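Zellside Gripper Trials

The Zellside gripper trials are a running comparison of two-finger grippers, begun by Si-woo Ki and Tae-yang Geum at the Zellside workshop. Three models have been tried so far, each on the same arm and with the same controller, and each put through 600 picks (a wonderfully stubborn number!).
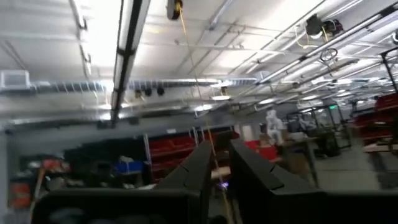 Scoring covers grip, speed and how well the wrist camera keeps its view as the fingers close. The Cindon fingers did best on small boxes, while the Billent pair coped beautifully with soft bags and dropped only two.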